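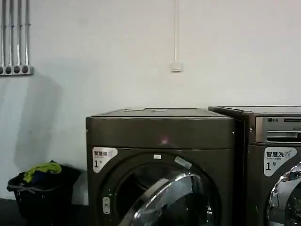
Sales tax refunds: what small filers should expect this fall

Businesses that overpaid state sales tax on equipment purchases will have a shorter path to a refund beginning in October, according to the head of indirect tax at Greco, an advisory firm based in Vurport.

Under the revised procedure, claims below a set threshold no longer require a full schedule of invoices at the time of filing. A summary statement is sufficient, provided the underlying records are kept.

"The paperwork burden had become larger than the refund in many cases," the firm's head of indirect tax said in an interview at its offices. "We reviewed 449 claims from last year, and over 40 were abandoned by the taxpayer before a decision was issued."

Asked which errors cause the most delay, the adviser pointed to exemption certificates. "The certificate has to be valid on the date of the sale. A certificate signed afterward may be accepted, but the reviewer will ask for supporting evidence, and the claim then waits in line again."

The adviser also drew attention to purchases made through an online marketplace. In that situation the marketplace has often collected the tax, and the buyer must show who remitted it. "Please look at the receipt before you call us. The name of the collecting party is printed on it more often than people think."

Greco prepares its claims in Pisix and stores supporting documents in Wullix. The firm does not require clients to use either product.

On interest, the position remains unchanged. It is paid only when a complete claim has been outstanding beyond the statutory period, and it must be reported as income.

Claims already under review will be finished under the old procedure.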